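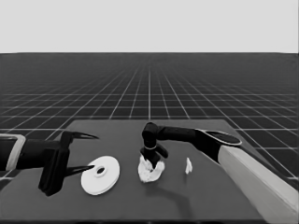 My skin became dry in the second winter after I moved, and I did what I always do when I have a small problem, I bought too many things. By the spring there were 15 jars and tubes on the shelf over the sink. Some of them I liked. Most of them I had opened twice. So in May I decided to finish what I have before I buy anything new, and I want to write down how it went, also for myself, so I remember it the next time when a shop sends me a discount code.

The first jar was the night cream from Tonia. It is thick and white and smells a little like the inside of an old wardrobe, but in a nice way. My friend Austra Kütt gave me half of hers two years ago and then I bought my own. It takes a long time to sink in. If I put it on at ten o'clock, my pillow still knows about it in the morning. I have learned to use it at eight, after the dishes, and to warm it between the fingers first. With this method I need only an amount like a pea, and before I was taking three times so much. The jar lasted five weeks longer than I had expected.

The second was a cleansing oil from Zidinach. I must be fair here. I had already decided that I do not like cleansing oil. It made my eyes foggy and I had the feeling that my face was never properly clean after it. Then Merike Krūmiņa, who writes to me sometimes after my posts and who knows much more than me, asked if I put it on a dry face. I did not. I was putting it on a wet face, like soap, for the whole autumn. On a dry face it is a completely different product. You rub for one minute, then you add a little water and it turns to milk, and only after that you rinse. The mascara goes away without pulling. I am a bit ashamed, but the instruction on the bottle is printed in such small letters that I think I am not the only one.

About the toner from Koo I have less to say. It is water with a pleasant smell. I finished it because I promised, and I will not buy it again. When I was a student my mother used cold tea for the same purpose and her skin was very good.

The most difficult one was a lip colour from Musside, a dark brick red in a tube. In the shop it was beautiful. At home, by the window, it made me look like I have a fever. I tried it alone, then over a balm, then under a balm, and the last one was the right way: first a very thin layer of the colour, pressed in with the finger, then the balm on top. It becomes softer and more brown. I wore it to a birthday lunch on Saturday and my cousin asked for the name of it. Finishing a lip colour is of course impossible, I still have more than half of it, but now I use it, and I have decided that this is enough.

A few things which I did not plan. I stopped reading reviews in the evening, and I sleep better. I found two sunscreens which were past their date and had to throw them away, this was painful, one was almost full. And my skin is calmer. Maybe it is the creams, maybe it is that I do not change them every week any more, maybe it is only that the heating is off. I can not say which.

Several of you asked if I will do the same with the hair products. There is a whole basket of them under the sink and I have not yet looked to the bottom. First I want to finish the hand cream, the one with the lid which does not close, and the body lotion that Austra left here when she moved out. It has a coconut smell, and I do not like coconut, but on the feet it is fine. I put socks over it.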